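# 把回放做好，再谈规划：和 Dristard 一位软件负责人的谈话

Dristard 的软件组在二楼，门口贴着一张打印的接口变更表，有几行已经用圆珠笔划掉了。公司给仓储和小型装配线做机械臂工作站，臂和夹爪是买来的，控制、感知、规划以及一整套调试工具由自己写。我去的时候，软件负责人刚开完一个关于版本分支的会，手里还拿着没喝完的豆浆。她要求文章里不写名字，理由很简单，她说的很多东西是全组一起做的，写谁都不合适。

她进公司时写的是驱动，后来转去做运动规划，再后来开始管整条软件链。规划器叫 Trosix，日志和回放工具叫 Pistel。目前跑得最久的一套系统装在客户的 Joo 仓库，负责把退回来的零件从周转箱里取出来，放到检验台上。谈话的大部分时间都绕着这三样东西转。

## 先从一个暂停按钮说起

我先问她，外面的人讲机器人软件，多半讲模型和算法，她为什么在邮件里写“想聊聊暂停”。

“暂停是我们改得最多的功能。”她说，“你按下暂停，臂要停，这个谁都会做。难的是按继续。停的那段时间里，箱子可能被人挪过，相机可能重新曝光了，夹爪里也许还夹着一个零件。继续的时候软件要决定哪些信息还能用，哪些要作废。”

最早的版本里，继续就是从轨迹上停下的那一点接着走。Joo 上线后的头一个月，操作员常常在暂停时伸手整理箱子，整理完按继续，臂就照着旧的场景往下走。保护停机每次都触发了，没有伤到人，可是每次触发以后要重新回零，产线就空等着。

后来他们给每一类信息加了有效期。关节位置由编码器直接读，随时可用。目标物体的位姿在暂停之后一律作废，要重新看。箱体的位置介于两者之间，先用旧的，再用一次快速检查去确认，确认不了就重新识别。

“写起来就是一张表。”她说，“左边是数据，右边是哪些事件会让它失效。这张表我们吵了很久，主要吵箱体那一行。做感知的同事希望每次都重新识别，做节拍的同事不愿意。最后的办法是两边都不满意的那种。”

我问现在还吵吗。

“换了一个话题吵。现在吵的是夹爪里有东西的时候，暂停多久以后要怀疑它已经滑了。”

## 控制环里放什么，不放什么

Dristard 的底层控制环跑在 500 Hz。她对这个数字没有特别的感情，说是臂的驱动器给定的接口频率，跟着走就行。她比较在意的是哪些代码可以进这个环。

“规矩很死。环里不分配内存，不写磁盘，不打日志，不等锁。要打日志就往一块预先分好的缓冲区里写，另一个线程来取。新来的同事一开始都会在里面加一句打印，然后来问我臂为什么抖。”

她讲了一次排查的经过。有一阵子，工作站在运行很久以后会出现轻微的顿挫，操作员听得出来，曲线上却看不太清。大家先怀疑减速器，又怀疑电源，换了两次硬件都没有用。最后在环里加了周期计时，才看到偶尔有一拍会晚到 17 毫秒。原因是一个状态发布函数，里面有一个字符串，平时很短，只有在报警文本变长的时候才会触发一次内存分配。

“修复只改了一行。查它花的时间我不想说了。”

从那以后，周期计时成了常驻功能，每一拍的开始和结束时间都记下来，超限的那一拍会连同前后一段状态一起保存。她认为这件事应该在第一天就做。当时觉得多写几个时间戳会影响性能，量了以后发现影响小得可以不管。

我问她用不用实时内核。她说用，但也提醒我，内核打了实时补丁以后，人容易放松。线程优先级设错了照样会晚，中断没有绑好核也照样会晚。他们有一段启动脚本专门检查这些设置，有一项不符合就拒绝启动，连提示都写得很硬，只说哪一项错了、应该是什么值。

“以前是警告，警告没有人看。改成拒绝启动以后，现场打电话来骂过，骂完就把设置改对了。”

## Trosix 的两次重写

Trosix 最早是她和一位同事在赶一个演示时写的，采样式规划，加一段后处理，把轨迹磨平。演示过了，代码就留了下来，留成了产品。

她对第一版的评价是“能走，但每次走得不一样”。同一个起点，同一个终点，今天从左边绕，明天从右边绕，都没有碰到东西，都算成功。写论文的时候这没有问题，放到 Joo 的工位上，旁边站着人，人会紧张。操作员反馈说，这台臂“没准头”，其实放置精度完全合格，他们说的是看不出它接下来要往哪边去。

第二版于是先做了一件和算法关系不大的事，把常走的路段存起来。从箱子上方到检验台上方，这一段的起止位置变化很小，没有必要每次从头搜索。Trosix 先取一条存好的路径，用当前场景检查一遍，能走就走，不能走再去局部修改，修改失败才启动完整的搜索。

“这样一来，大多数动作看上去都一样，操作员很快就习惯了。规划时间也短了，这是顺带的。”

问题出在存路径的管理上。路径是在某一版夹爪模型下存的，夹爪换了指尖，碰撞外形就变了，旧路径在检查时有些通不过，有些刚好擦着边通过。有一次现场换了一副更长的手指，模型文件更新了，存好的路径没有重新生成，臂就带着很小的余量沿着箱壁往上走。没有碰，可是录下来的距离曲线让她看了很不舒服。

第二次重写主要是为了这件事。现在每条存下来的路径都带着一串依赖：臂的模型版本、夹爪的模型版本、工位布局的版本、安全余量的设置。任何一项变了，路径就标成过期，要在后台重新算过才能用。后台没有算完之前，系统用完整搜索顶着，慢一点。

“做编译系统的人听了会笑，这就是增量构建。我们绕了一圈才走到这里。”

我问完整搜索用的是什么算法，她说了两个公开的名字，又说这个真的不重要，换过几次，现场没有人察觉。对结果影响最大的是碰撞模型的质量，其次是逆解选得好不好。

逆解这一块她多讲了几句。六个关节的臂，一个抓取位姿往往对应好几组关节角，规划器要选一组。第一版的选法是离当前姿态最近，听起来合理，但抓完以后要去检验台，有时候刚好选了一组去检验台要大翻身的。现在的选法会往后多看一步，把抓取和放置当成一对来挑，代价是每次要多算不少组合。好在这部分容易并行。

“还有线缆。”她补充说，“手腕上有气管和相机线，模型里没有它们。我们在代价里加了一项，惩罚手腕转得太多。这一项的权重是试出来的，没有什么道理可讲。注释里就写着‘试出来的’。”

## 感知只交出它敢交的东西

Dristard 的感知模块以前输出一个位姿列表，每个物体一个位姿，一个分数。规划器拿到以后按分数排序，从高到低试。她说这个接口看着干净，实际上把很多信息丢掉了。

“分数高，说明它认为这里有一个零件。分数没有告诉你，它对零件的朝向有多大把握。圆的东西朝向本来就没有意义，长条的东西差一点就夹歪。全压成一个数，下游没法用。”

现在的接口里，位置和朝向的不确定度是分开给的，还会附上哪一部分表面是真正看到的，哪一部分是靠模型补出来的。抓取生成只在看到的表面上放接触点，除非没有别的选择。改完这个接口以后，模型本身没有重新训练，空抓少了很多。我问少了多少，她说数据在客户那里，不方便讲。

她对网络模型本身的态度比较平。组里每隔一段时间会评估新的分割和位姿估计模型，好用就换。换模型的流程比换其他模块要长，要先在录下来的数据上跑，再在仿真里跑，再到实验室的工位上跑，最后才去现场，以影子方式运行：新模型跟着看，给出结果，但是结果不参与控制，只写进日志。

影子运行的对比结果由 Pistel 汇总。最有价值的是两个模型意见不同的那些帧，人会逐帧去看。她说看久了会有一种感觉，旧模型错的地方大家都熟，新模型错的地方是陌生的，所以哪怕新模型总体更好，现场的人一开始也会觉得它更差。

“所以我们换模型会提前跟操作员讲，它会在哪些零件上犯新的错误。讲了以后，投诉少一些。”

手眼标定也被她归到感知这边。标定程序本身很成熟，麻烦在于什么时候该重新标。相机支架被碰一下，偏一点点，抓取还能成功，只是成功得越来越勉强。他们的做法是在工位上固定一个小标记，臂每次回到待机位时顺便看一眼，把观测位置和预期位置的差记下来。单次的差不看，只看趋势。趋势超过门限就提示重新标定，超过更大的门限就停。

“标记要贴在不会动的地方，这句话我们写在安装手册里，还是有人把它贴在箱子的定位块上。定位块是可以拆的。”

## 仿真里跑什么

每天晚上，构建服务器会把当天合并的代码放进仿真里跑一遍，一共 4000 个场景。场景的来源有三类：手工搭的，随机生成的，还有从现场日志里还原出来的。第三类最费工夫，也最能找出问题。

手工搭的场景里有一大批非常简单，只有一张台面和一只夹爪，连目标物体都没有。它们检查的是坐标系有没有接反，夹爪开合的指令有没有按时生效，腕部相机的外参和模型对不对得上。她说这些场景几秒钟就跑完，放在最前面，只要其中有一个失败，后面的就不跑了，省得早上来看到一大片红，不知道从哪里看起。

“坐标系的错误最适合在空场景里查。东西一多，你会去怀疑感知，怀疑抓取，怀疑摩擦系数，怀疑一圈才回到坐标系。”

随机生成的场景由一份配置控制，箱子的倾斜、零件的堆法、光照、相机噪声都有各自的范围。范围定得太宽，会生成一堆现实里不会有的情况，规划器为了应付它们变得过分保守；定得太窄，又测不出东西。这份配置现在有 900 行，是整个仓库里评审意见最多的文件。她打算把它拆开，一直没有排上。
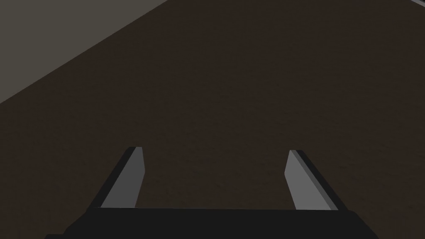

规划失败以后，机械臂会停在哪里？

“停在当前这段轨迹的最后一个安全点，速度降到零，夹爪保持原来的状态。”她说，“每一段轨迹在下发之前都要带一个能停得住的结尾，后面的段没有按时算出来，控制器就把这个结尾走完，然后上报，等任务层决定是重试还是叫人。”

她接着解释任务层的重试规则。同一个目标失败以后，先换一个抓取点；换过还是不行，就换目标；整箱都试不动了，就请求操作员介入。规则写成行为树，树不大，打印出来一页纸放得下。曾经有人提议用学习的办法决定重试顺序，做过一版，效果略好，但出了问题很难跟客户讲清楚当时为什么那样选，最后没有合进主干。

我问仿真和现场差得最多的是什么。

“接触。”她没有想就答了，“夹上去的那一下，零件会转，会弹，会被旁边的零件顶住。仿真里的接触参数我们调过很多遍，调到后来发现是在给某一种零件调，换一种又不对。所以我们现在不指望仿真来回答夹得稳不稳，只让它回答流程对不对、时间对不对、会不会撞。夹得稳不稳，到实机上去测。”

这条分工写进了他们的测试文档。仿真回归里，抓取的物理结果是可以被指定的：测试可以规定这一次抓取成功，下一次滑脱，再下一次夹了两个，然后看软件怎么反应。她认为这样做比追求物理逼真更有用，软件在滑脱以后该做什么，和滑脱本身像不像真的，可以分开测。

仿真时间的处理也改过一次。早先仿真器和控制程序各跑各的时钟，服务器负载一高，仿真变慢，控制程序还按墙上的时间走，测试就随机失败。大家对随机失败的态度慢慢变成“再跑一遍”，这是她最不愿意看到的。后来全部模块改成从一个统一的时钟接口取时间，仿真里由仿真器推进，一步一步来，负载再高，结果也一样，只是慢。

“改这个接口碰了几乎所有的文件。有些第三方库自己偷偷取系统时间，只能包一层。改完那个星期谁的分支都合不进来，大家脸色都不好。”

## Pistel 和那些没有人想写的工具

谈到 Pistel，她讲得比谈规划器时更细。

Pistel 最初是一个把日志画成曲线的脚本。现场出了问题，客户发来一个压缩包，里面是各模块自己的日志，格式不同，时间也对不齐。排查的人先要花半天把时间对上，才能开始看问题。她说当时有一位同事专门会对时间，他请假的时候，问题就放着等。

现在所有模块都往同一种记录格式里写，时间戳在数据产生的地方打，相机帧用曝光中点的时间，关节状态用驱动器回传的时间。Pistel 打开一段记录，可以按任意速度播放，可以停在任意一拍，看那一刻规划器手里的场景是什么样，控制器收到的指令是什么样。更要紧的是能够重新执行：把当时的输入喂给现在的代码，看输出有没有变化。

“修一个现场问题，第一步是在回放里复现。复现不了就先不改代码。这个规矩有时候让人着急，客户在等，你明明猜得到是哪里，可是猜着改，改完也不知道改没改对。”

要做到重新执行结果一致，随机数种子要记录，线程的先后也要管。规划器里有并行搜索，哪个线程先找到解，就用哪个的，这样每次回放都可能不同。他们的办法是在记录里写下最终采用的是哪一路，回放时强制走那一路。她承认这算是取巧，真正由线程竞争引起的问题，这种回放抓不到，只能靠别的手段。

记录的体量也是个问题。图像最占地方，全部保留不现实。目前工位上只保留一段滚动的完整记录，触发异常时把前后的部分锁定下来，不让覆盖，其余时间只留低频状态。什么算异常，规则可以改，现场工程师也可以手动按一下标记键。

“标记键是操作员提出来的。他们说有时候觉得不对劲，又没有报警，等你们来的时候已经没有了。加了这个键以后，我们收到一些很奇怪的片段，有一段整段看下来什么问题都没有，后来是另一位同事听声音听出来，夹爪的气压不对。记录里当时没有气压，现在有了。”

我问 Pistel 有没有可能单独卖。她说有人来问过，公司讨论过，目前没有打算。单独卖就要支持别人的格式、别人的臂，现在这几个人维护自己的都紧。

## 夹爪的状态机

夹爪在外人看来只有开和合，她那里的状态要多一些：张开、正在闭合、闭合且有物、闭合且无物、正在张开、未知。麻烦都在“正在”和“未知”上。

指令发出去到手指开始动，有一段延迟。手指到位以后，反馈回来又有一段延迟。早期的代码发完闭合指令就等固定的时间，然后认为已经夹住，抬臂。夹软一点的零件时，手指还在往里压，臂就已经走了。后来改成等反馈，反馈到了再抬。再后来发现反馈偶尔会丢，只好加超时，超时之后进入未知状态。

“未知状态是我坚持要加的。很多代码喜欢把不知道归到一个已知的状态里，比如没收到反馈就当作没夹住。当作没夹住，下一步就可能把手指张开，万一夹着东西，而且在高处呢？所以不知道就写不知道，让上面的人来处理。”

未知状态下，系统只允许做有限的几件事：慢速移动到观察位，用相机看手指之间有没有东西，或者请求人工确认。Trosix 在这个状态下按夹着最大零件的外形做碰撞检查，宁可绕远。

同一个原则也用到了宽度反馈上。夹爪停下来时的开口宽度可以用来判断夹到的是不是预期的零件，宽度不对，可能是夹了两个，也可能是夹歪了。这两种情况的后续处理不同，光看宽度分不出来，于是也要回到相机前面确认。她说客户有一次问能不能省掉这一步，算下来每次确认花的时间，比把两个零件一起放到检验台再由人去捡回来要短，就保留了。

## 配置、版本和半夜的电话

Dristard 的每个工位都有自己的配置文件，理论上它们都从同一个模板生成，实际上每一个都被人手改过。她形容以前的状态是“代码有版本，配置有传说”。某个参数为什么是这个值，只有装机的人知道，装机的人可能已经不在这个项目上了。

现在配置和代码放在同一个仓库里，工位上不能直接编辑，要改就提交，再由部署工具推下去。现场确实需要临时调整时，可以在界面上开一个覆盖，覆盖有期限，到期自动恢复，恢复之前会提醒。每个覆盖都要填原因。原因一栏里最常见的内容是“测试”，她对此没有什么办法。

部署本身分两步。先把新版本放到工位上，但不启用，用工位自己的电脑跑一遍自检和一部分回放，通过了再在换班的空当切换。旧版本保留着，切回去只要一个命令。Joo 那边有一次在凌晨两点切换失败，值班的工程师在电话里教操作员切回旧版，前后没有用多长时间。事后发现是新版本多依赖了一个字体文件，界面起不来，控制部分完全正常。

“所以现在界面和控制是分开部署的。界面坏了，臂还能按计划停好。为了一个字体半夜接电话，第二天大家都没有意见，一次就把它拆了。”

## 团队里怎么分工

软件组不大，按模块分人，同时每个人轮流值班处理现场问题。她觉得轮流值班对代码质量的帮助比评审大。写规划的人自己接过几次现场电话，报错信息就会写得像样一点。

她举的例子是 Trosix 的失败信息。以前只有一句“规划失败”。后来改成给出原因：起点处于碰撞，终点处于碰撞，逆解不存在，超时。每个原因还会附上是哪两个物体之间的问题，距离差多少。起点处于碰撞这一条尤其有用，它多半说明场景模型和现实不一致，去查感知或者查布局，不用去查规划器。

新同事进来，头两个星期不写功能，先拿 Pistel 看记录。她会挑一些旧问题，把结论隐去，让人从记录里找原因。有人很喜欢，有人觉得无聊。

“觉得无聊的后来也会回来看。”她说，“接第一个现场电话之前会回来看。”

关于代码语言，她说底层用 C++，任务层和工具大多用 Python，中间的消息定义自动生成。她不愿意就语言展开谈，倒是对消息定义说了一句：字段一律带单位，名字里就写出来，毫米就写毫米，弧度就写弧度。这条规矩来自一次实验室里的事故，臂以预期之外的幅度转了一下手腕，急停拍下去得很快，没有损失。查下来是有个角度字段，写的人当成度，读的人当成弧度。

## 接下来要做的

我问她今年剩下的时间准备做什么。

第一件是把那份随机场景的配置拆开，按零件类别分成几份，各自有人负责。第二件是让 Trosix 支持在运动过程中更新目标。现在的流程是看一眼，算一条，走完，再看一眼；如果腕部相机在接近时看到零件的位置和先前估计的有差别，只能到了预备点再修正。他们想在接近的最后一段边走边修，修正量限制在很小的范围里，超出就退回来重新看。

“难点还是老问题，时间。图像是多久以前的，臂在图像曝光的那一刻在哪里，这两件事要对得很准，不然越修越偏。好在时间戳这块我们已经还过债了。”

第三件她犹豫了一下，说是文档。接口文档有一部分已经和代码对不上，门口那张变更表就是临时的补救办法，有人改了接口，先在纸上写一行，等文档更新了再划掉。我出来的时候又看了一眼那张表，没有划掉的几行里，最上面一行写的是夹爪超时的默认值，后面画了一个问号。

她送我到楼梯口，说那个问号是她画的，默认值还要再和现场对一次。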